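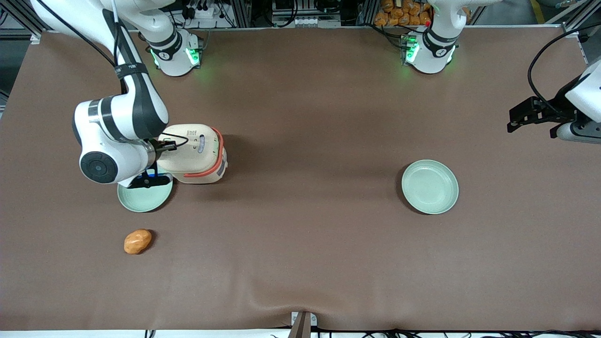

My aunt left me the green plates, and with the plates came the rule about the plates, and I'd like to say I forgot the rule for a few years but you don't forget a thing like that. The rule was that you never set out just one. If you were eating alone you put the second plate across from you anyway, empty, and you left it there until you'd washed up your own.

I asked her why when I was small and she said, "In case," and went on buttering.

So when I moved to Plekley for the job at the Mokness ferry office, I took the rule with me the way you take a cough. Fourth floor, 87 steps (I had a lot of boxes, I got to know them), one window, and a big brown table that came with the place since no one had ever worked out how to get it back down. It was a ridiculous table. You could have seated a wedding at it. I put my plate at one end and the other plate way over on the far side, and there was so much brown in between that I felt like I was having dinner with somebody in the next county.

I ate a lot of potatoes that first winter. I'm not complaining, I like a potato! I'd bake one, forget about it, and then carry it to the table in my bare hand, swearing, and as often as not it would end up next to the plate and stay there while I went looking for the salt.

Anyway. In March the man downstairs moved out and a woman moved in, and she had a kid, and the kid had a ball or a hammer or possibly a small horse. I lay in bed listening to it go back and forth. I wrote a note. I wrote a really good note, firm but fair, and I walked down with it in my pocket, and the door opened before I'd knocked and there was this girl, maybe six, holding a saucepan lid.

"Are you the one who walks around at night?" she said.

Well. I suppose I was.

Her mother came up behind her and apologized for the noise, and I apologized for the walking, and we stood there apologizing until something on their stove started to smell. I went back upstairs with the note still in my pocket. It's in a drawer now with the takeout menus.

The next evening I had my potato and my two plates and the radio going, some program about the Filali road and whether they were ever going to finish it, and there was a knock so low on the door that I thought it was the pipes.

It was the girl. She had a message from her mother, which was did I have an onion. I did have an onion. I went to get it, and when I came back she'd walked right in and was standing at the table with her chin just over the edge, looking at the far plate.

"Who's that for?" she said.

I opened my mouth to say "In case," and it sounded so silly in my head that I couldn't get it out. I stood there with the onion.

"It's for company," I said.

She thought about this. She looked at my plate, and at the potato sitting beside it, and then down that whole long stretch of table to the empty one.

"You put it too far away," she said. "They can't reach anything."

And she walked around, got hold of the plate with both hands, and carried it back along the table, very slowly, with her tongue out, like it was full of soup. She set it down next to mine. She moved it over a little. Then she took the onion and left, and I heard her counting the stairs out loud and getting them wrong.

I ate the potato. It had gone cold, and I'd never found the salt. The radio had moved on from the road to the weather out past Flasus, rain mostly, and downstairs somebody started chopping, and somebody else was back at it with the saucepan lid.

I washed my plate when I was done. The other one I left out where she'd put it, and in the morning I went and bought more onions.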